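Zenon starter cell, six months on

We bought one of these for the packing side at Stullach, and I was against it from the first meeting. The quote was £1,351 a month on a lease, support included, and the salesman's sheet had it paying for itself before the first renewal. I have been buying kit for small workshops long enough to know what that sort of sheet is worth.

For the money you get the arm, a controller, a bin to work in and one end tool. A second tool is extra. So is the stand, which I only found out when the crate turned up at Clostilbridge without one and we had to put the thing on a bench from El Fassi that was meant for something else. Ask for the full parts list before you sign, and ask again after they send it.

Setting up took two people most of a week. The manual says an afternoon. Azlan Ginting did the bulk of it and he is patient, but even he gave up on the chapter about work areas and rang support, who were polite and rang back at six in the evening.

Before letting it near stock we gave it odds and ends to practise on. I would tell anyone to budget for this stage, as it eats hours that never appear in the quote.
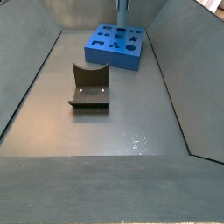
Practice in the grey bin: the arm's post at the blue shape-sorter block, with a black L-shaped bracket in front.

Now the running costs. Training time came to roughly two weeks of one person's wages, spread over the spring. Floor space we already had, but if you rent by the square metre, put it in. Insurance wanted a letter. None of this is hidden exactly -- it just isn't on the page with the big green number.

As for the arm itself, it is quiet and the controls are plain enough. I still don't believe the claim that "any small part" is fine. Our parts are dull, dark and awkward, and each new one has meant another session at the controller. If you make the same item all year you may do better than we have.

Would I lease it again? Not at that price, and not on a three-year term. We have a break clause in August and I have asked for a shorter deal with the stand thrown in. If they say no, it goes back.

Three stars, one of them for the support desk.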